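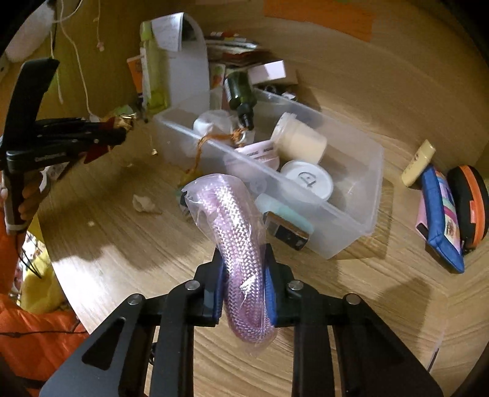
Figure 4.1 Clearing a desk with two hand-held grippers. The near one holds a bundle of braided cord in a clear plastic wrapper.

Chapter 4
Chores and Machines

A dishwasher does one job in a closed box. Tidying a desk has no box. Tubes, jars, pouches and papers lie on top of one another, and each needs a different grip. This chapter asks how far machines have come with work of this kind, at home and on the shop floor.

The short answer is part of the way. In the Trusiden trial, Reijo Riihimäki gave a two-armed machine 742 small objects to put away. It placed 669 of them. Most of the failures were soft or wrapped goods – cord, film, cloth – that changed shape when squeezed. Rigid jars gave little trouble.

Shop-floor results look better, mainly where parts arrive in a known position. Section 4.2 covers the packing line at Vurkance, where changing over to a new product takes 38 minutes. Section 4.3 returns to the home and to Hryhorii Kuzmenko's work on crowded surfaces.

Before reading on, list five chores you did this week. Mark the ones in which every object was where you expected it.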